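Naming things on a home network (and finding them again afterwards)

I keep a page of tips for the workshop end of our house, meaning the back bedroom where the computers live, and the bit people write to me about most is names. What do you call your machines, how do you stop them wandering off to new addresses, and how does one computer look up another without you crawling under the desk to read a sticker? So I've pulled my scribbles together and tidied them up a bit. I'm not a network engineer! I fix things for friends and I run a small file server and a print server for the family, and everything here is what I do myself.

Pick a theme, but a boring one

My first lot of machines were named after cheeses. Lovely for a fortnight, then I couldn't remember whether Stilton was the file server or the old laptop in the kitchen. Now I use the room and the job, so study-files, kitchen-laptop, shed-pi. Dull as anything, and I've never had to look one up.

Keep to small letters, digits and hyphens. No spaces, no underscores, no apostrophes (I'm looking at you, "Dad's PC"). Some gadgets will let you type anything you like in the name box and then quietly turn it into something else, and you'll spend an evening trying to reach a printer by a name it isn't using.

My friend Elango Varma names his by who uses them. It works in his house, where everybody guards their own laptop. In ours things get handed down every couple of years, so I'd be renaming for ever.

Write the name on the thing

A strip of masking tape and a permanent marker. Put it where you'll see it without moving anything, so on the front edge for a tower and on the lid for a laptop. I also put the last part of the address on it if the address is fixed. My file server's tape says "study-files 213" and that has saved me more grief than any clever software.

Don't stick the tape over a vent. And don't put it on a removable panel either, as panels get swapped about when you've two similar cases open on the bench.

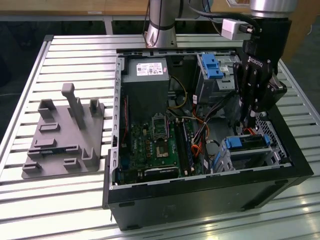
Fix the addresses at the router

You can set a fixed address on each machine by hand, and for years I did. Then I changed the router, the new one liked a different range of numbers, and I had to go round the whole house with a keyboard under my arm. Do it at the router instead. Look for a page called something like "address reservation" or "static leases", find the machine in the list of connected devices, and tell the router to always give it the same number.

A few things I do every time:

Keep the reserved addresses together at one end of the range. I start mine at the top.

Reserve only the things other machines need to find. Servers, printers, the box the telly plays films from. Phones can have whatever they're given.

Restart the machine afterwards, or unplug and replug its network lead, so that it asks for its address again. I once sat muttering at a printer for ages when all it wanted was switching off and on.

If you change a network card, the reservation won't follow it. The router knows the card by its hardware address, and a new card has a new one. The same goes for a new motherboard with the network socket built in. Put "redo reservation" on your list before you close the case up, or you'll be like me and remember at bedtime.

The quick and simple way to look up names: the hosts file

Every computer has a little text file called hosts, and you can put your own names in it. On Linux and Macs it's in the etc folder, on Windows it's buried a few folders deep under System32. Each line is an address, then a space, then a name. You'll need to open your editor as an administrator or it won't let you save.

If you've only a handful of computers, this is fine, and don't let anyone tell you it's old-fashioned. I ran ours this way for 9 years. The trouble is that every machine has its own copy, so when something changes you have to change it everywhere. And you can't easily do it on a phone or a tablet at all.

Keep a master copy somewhere safe, with a note at the top saying when you last touched it. Lines starting with a hash are ignored, so you can leave yourself comments. Mine are mostly rude ones about the printer.

The nicer way: let something else answer

Many home routers will answer name lookups for the machines they've given addresses to. Try it before you build anything. Give the router a name for the machine, then go to another computer and ping it by that name. If it answers, you're done, go and have a cup of tea.

If yours won't, a little always-on computer running dnsmasq will. It's free, it sips electricity and the settings file is plain text. You point the router at it as the lookup server for the house and everybody gets the same answers, phones included. The one snag is that if the little computer falls over, the whole house thinks the internet has gone. Have a note taped inside the cupboard door saying how to put the router back as it was. Ask me how popular I was the Sunday I hadn't done that...

For the ending on your names, use home.arpa. It's set aside for home networks, so it won't clash with anybody's real website. Don't make up your own, and steer clear of .local, which is already used by the automatic finding that printers and Macs do among themselves. Mix the two and you'll get lookups that work on one machine and sulk on the next.

Do you need a proper directory?

By which I mean LDAP or one of its relations, where the people and their passwords are kept in one central place and each machine asks it who's allowed in. For a house, no. I put one in one January when the weather was foul and I wanted a project, and I did enjoy it, and I took it out again by Easter. With 4 of us it was far more work than making the accounts by hand.

Where it does earn its keep is a club or a small office. Theano Kourkoulas looks after the computers at a pottery studio with people coming and going every term, and she swears by hers. Her advice, which I'm passing on as she gave it to me: plan your tree on paper first, keep it shallow, and don't build it round who reports to whom, as that's the bit that changes. She has one branch for people, one for groups and one for machines. Oh, and back it up by exporting to a text file as well as copying the database. You can read a text file when everything else is in bits.

Keep a names book

A real one, with paper pages. When the network is down you can't get at a spreadsheet that's on the network (guess how I learnt that). One line for each machine, with its name, address, hardware address, what it does and where it sits. Write in pencil. When something's retired, rub it out and leave the name unused for a good while, as other computers may still be hunting for the old one, particularly for mapped drives and saved printers.

When a name stops working

Try the number first. If the number works and the name doesn't, it's a lookup problem and the machine itself is fine. If neither works, check the lead.

Clear the lookup cache. Computers remember old answers. On Windows it's ipconfig /flushdns in a command window, and for browsers, closing the thing completely and opening it again usually does the trick.

Look in the hosts file for something you put there years ago and forgot. An old line in there beats whatever the router says, and it's caught me 3 times now.

Check for twins. Two machines with the same name will drive you round the bend, and it happens easily if you've copied one disc to make another. Rename the copy before you plug it into the network.

Anil Sastry wrote in to ask whether capitals matter. They don't for lookups, so Study-Files and study-files are the same place. They can matter for the folder names after it, though, if the server runs Linux, so I stick to small letters all the way along and then I don't have to think about it.

Next on my list is a page about backing up the router's own settings. Mine saves them to a file with a name as long as your arm, and I want to check it'll load back in before I tell anybody else to trust it.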